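Home | About | Archive | Contact

Filed under: House, Kitchen, Money

Picking a countertop when you can't agree on one

We moved into the house on Skumton in November and the kitchen was the first thing we wanted to change. The cabinets were fine. The counters were old tile with grout that never came clean, and I had wiped the same line by the sink so many times that I stopped seeing it.

We set a budget and went over it by $900. Most of that was the sink cutout and hauling away the old tile, which I had assumed was included. Read the quote twice. Ours had it on page 2 in small type.

My sister-in-law Dalia told us to go light. She has white counters and says they make the room feel bigger, and in her house they do. Our kitchen gets sun from one window over the sink and only in the morning. I thought light stone in there would look gray by lunchtime. My husband wanted butcher block, then read about oiling it and changed his mind in one evening.

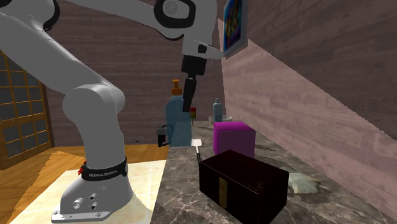

The slab yard we used is called Ramanauskas, out past the feed store. You walk up and down the rows and they pull out anything you want to see. Birutė Kļaviņa helped us and she was patient, even when we came back for a second look and then a third. I had gone in thinking dark stone would be plain black. Most of what I liked had movement in it, the kind of dark marbled countertop that doesn't look like one flat color from across the room. We took home a sample piece and left it by the stove for more than 50 days before we ordered. I put coffee on it, lemon juice, a hot mug. The lemon left a dull spot. Marble does that, and you either seal it and wipe fast or you buy something else.

We bought it anyway. My husband says he would have picked quartz if it were only up to him, and he may be right. Quartz was cheaper at both places we tried, and you don't have to seal it.

One thing I'd do again is look at the whole slab and not the sample. Veins are not spread evenly. A small piece can come from the quiet end and then the rest shows up with a big burst right where your cutting board goes. Ask where the sink hole will fall too. We moved ours over on the drawing and kept a part I liked from ending up in the scrap pile.

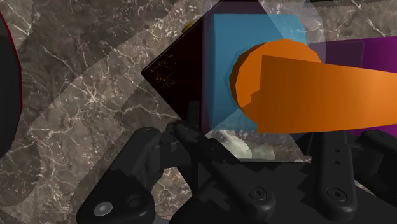

Living with it

The installers came on a cold morning and were done by the middle of the afternoon. The seam is near the corner and I can find it with my finger but not easily with my eyes. Crumbs hide on dark stone. Water spots don't, so I keep a dry towel on the oven handle.

We seal it twice a year. It takes me an evening, counting the time to move the toaster and the bread box and everything else that has collected there. Jaanus Paulauskas from next door came over to see it and asked if it scratches. It does, a little, by the coffee maker. I put a mat there now.

Next is the floor. We have two samples leaning against the wall and don't agree on those either.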